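グリッパ比較評価 進捗報告(第二期)

提出日:2018年8月14日
宛先:Follon助成事業 事務局
課題名:小物道具の把持における二指グリッパおよび制御器の比較
実施:Wivska作業室

1. 今期のまとめ

先に結論を書いておきます。候補二機種のうち、カタログで見劣りするほうが今のところ勝っています。前期の報告書で「Huttunen製が有力と思われる」と太字で書いた者としては、太字の使い方について考えさせられる三か月でした。

今期に予定していた作業は、グリッパの交換試験、力覚センサのゼロ点の見直し、制御器の切り替え、の三つです。交換試験は終わりました。ゼロ点の見直しはほぼ終わり、制御器の切り替えは始まったばかりです。計画表の上では最後の項目も六月に終わっていることになっていますが、計画表は昨年の自分が書いたもので、昨年の自分は大変に楽観的な人間でした。

予算の執行は計画の範囲内です。超過しているのはケーブルの結束材の費目だけで、これについては5節で述べます。

2. 試験の内容

対象の道具は、前期に事務局へ提出した一覧から、細長いもの、軽いもの、掴む位置によって重心が大きくずれるものを選びました。具体的には絵筆、木製の小さな立方体、薄い紙の束、折りたたみ式の小型スタンドです。どれも家庭にあるような品で、購入伺いに「研究用」と書くのに少々勇気が要りました。経理からの問い合わせは一度だけで、絵筆は何に使うのかと聞かれたので、掴むのに使うと答えました。

各グリッパについて、同じ軌道、同じ速度で把持と移動を行い、成功の判定は記録映像を見て行いました。道具が指の中で回った場合は、落とさなくても失敗に数えています。この基準は厳しすぎるという意見が室内にもありましたが、筆先がどちらを向いているか分からない状態を成功と呼ぶと、あとの工程の担当者に恨まれます。

一機種あたりの試行は88回です。100回に届かないのは、試験用の軌道が壊れて途中からの記録が使えなくなったためで、きりの良い数字にするために継ぎ足すことはしませんでした。見栄えは悪いのですが、条件の揃わない12回を足した100回よりは信用できます。

3. グリッパの比較

Huttunen製は開閉が速く、繰り返しの位置精度も良好で、外観も立派です。木の立方体のような素直な形のものは、ほとんど文句なく掴みます。困るのは細い柄です。指の内側の樹脂が硬く、丸い断面に対しては線でしか当たらないため、持ち上げの加速で柄がゆっくりと回ります。落としはしません。ただ、移動が終わるころには筆がよそを向いています。

Virkton製は遅く、閉じるときに小さくうなり、取扱説明書の三分の一が安全上の注意です。ところが指先の当て物が柔らかく、細い柄が沈み込むので回りません。立方体ではHuttunen製に及びませんが、負け方は小さく、筆での勝ち方は大きいという結果でした。

失敗の内訳も性質が違います。Huttunen製の失敗の大半は回転によるもので、残りは紙の束で指が滑ったものです。Virkton製には回転による失敗が2回しかなく、それ以外は閉じ終わる前に腕が動き出したことが原因でした。後者はグリッパの責任というより、完了信号を待たずに動作を始める当方の手順の責任です。直しました。直す前の試行も集計から外していませんので、Virkton製の成績はやや不利に出ているはずです。

なお、Huttunen製の指先に市販の滑り止めシートを貼る案も試しました。半日ほどは見違えるような成績でした。その後シートの端がめくれ、道具ではなくシートを上手に掴むグリッパになったので、この方式の記録は参考扱いとし、本比較には含めていません。

4. センサとケーブル

力覚センサは手首とグリッパの間に入れています。接触の瞬間を検出し、置くときの押し付けを抑えるためです。前期から、腕の姿勢を変えると何も触れていないのに力が出るという現象があり、センサの故障を疑って製造元に送り返す寸前まで行きました。 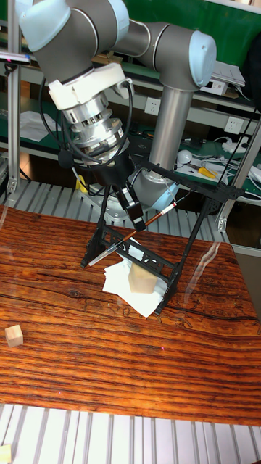

Radoslava Hrnčiarからは、センサより先にケーブルの取り回しを疑うべきだという意見が届きました。曰く、「手首から先に線が余っていれば、腕が回るたびに線が引っ張る。それをセンサは律儀に測っているだけでしょう。送り返されたセンサは、向こうの机の上では正常に動きますよ。送料がもったいない。ついでに言えば、グリッパの比較をするなら線の硬さも揃えないと、線の比較になります。」

もっともな指摘でした。返送は取りやめ、ケーブルを外した状態と付けた状態で、同じ姿勢の列を往復させて比べました。外した状態では見かけの力はほぼ消え、付けた状態では戻ってきます。しかも往路と復路で値が違います。線には癖がつくので、どちらから来たかによって引き方が変わるわけです。センサは最初から正直でした。疑って申し訳なかったと、ここに記しておきます。

対策として、余長の取り方を決め、固定点を手首側に一か所増やしました。また、ゼロ点の取り直しを朝一回から把持動作の直前に変更しました。これで置く動作での誤検出はかなり減っています。完全に消えたとは書きません。前期に「解決済み」と書いた項目が今期この節になっているからです。

線の硬さについては、二機種で付属ケーブルの太さが違い、太いVirkton製のほうが不利になります。同じ線材で作り直したものを次期に用意し、細い柄の道具についてだけ追試を行う予定です。順位が変わるとは思っていませんが、前期もそう思っていました。

5. 費用について

結束材の超過は、前節の試行錯誤でケーブルを留めては切り、留めては切りを繰り返した結果です。金額は小さいので費目間の流用で処理しました。面ファスナー式に替えたあとは、消費が止まっています。最初からそうするべきだったという声は、すでに室内で十分に頂戴しています。

旅費は、予定していた製造元訪問を電話に切り替えたため残が出ています。残額は次期の線材と、予備の指先部品に充てたいと考えています。変更届は別便で送ります。

6. 制御器の切り替え

現在の制御器は、腕とグリッパの指令を別々の経路で送っており、両者の時刻合わせは当方で書いた小さなプログラムが受け持っています。このプログラムは23行しかなく、書いた本人の評価では「一時的なもの」です。二年前からあります。

新しい制御器では両方の指令を一つの周期にまとめられるので、3節で述べた「閉じ終わる前に動き出す」種類の失敗は、仕組みの上で起こらなくなる見込みです。先月から並行して動かしていますが、腕のほうはすんなり移り、グリッパのほうが移りません。Virkton製の完了信号が、新しい側の想定より長く立ったままになるためで、次の指令が完了済みと誤解されます。説明書を読み返したところ、安全上の注意の章の途中にきちんと書いてありました。読み飛ばした章です。

対応は、信号の立ち上がりだけを見るように受け側を変えることで済みそうです。変更は小さいものの、比較の途中で制御条件を変えると今期の記録とつながらなくなるので、Virkton製だけを先に移すことはせず、両機種とも旧制御器での追試が済んでから切り替えます。その分、計画表の該当項目は一期遅れます。

7. 次期の予定

まず、線材を揃えたうえでの追試を行います。対象は絵筆と、新たに加える細いへらです。へらは断面が平たく、柔らかい指先が必ずしも有利にならないと予想しています。Virkton製に都合の良い道具ばかり選んだと言われないための用心でもあります。

その後、両機種を新制御器に移し、同じ道具で同じ試験を繰り返します。旧制御器での結果と並べた表を、次回の報告に添付します。

カメラについても一点、相談があります。道具の回転の判定を映像に頼っているため、指の陰に柄が隠れる姿勢では判定が割れます。二人で別々に見て意見が分かれた試行は、今期はすべて失敗に数えました。反対側にもう一台固定できれば解消しますが、購入は当初計画にありません。他課題で使われていない機材があれば、借用の可否をお知らせください。固定用の金具はこちらで用意できます。

機種の最終選定は次期末に行います。現時点での推奨はVirkton製ですが、今回は太字にしていません。

添付:試行記録一式、ゼロ点測定の往復データ、費目別執行表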